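Spring league news, 2019-03-21

Well, the schedule is finally out and I've already stuck mine on the fridge! We open at home against Protholm in April, then it's two road games in a row (Uysal first, then that long bus ride to Etar, so pack snacks). Refilwe Tshabalala is back at point guard after sitting out the fall with her ankle, and I can't wait to see her run the floor again.

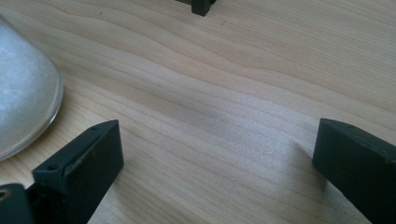
Do I need a ticket for the home opener?
Everyone over 12 does, and you can pick one up at the Porkeck gym desk any evening before practice. The gym holds 600 and we filled it last year, so don't leave it to the last minute.

Cauã Evangelista is taking over the youth clinic, by the way, and he wants to hear from any parent who can rebound for an hour on Saturdays or just keep the little ones in line. 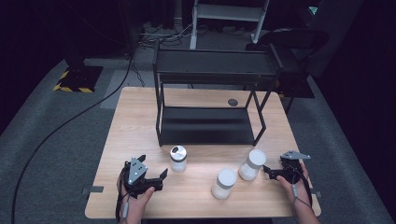 He's also starting a shooting group for the teens, with free throws first and threes only once the form looks decent. My own kid is already grumbling about that part. Sign-up sheets are by the locker room door, and please print your phone number so I can read it this time!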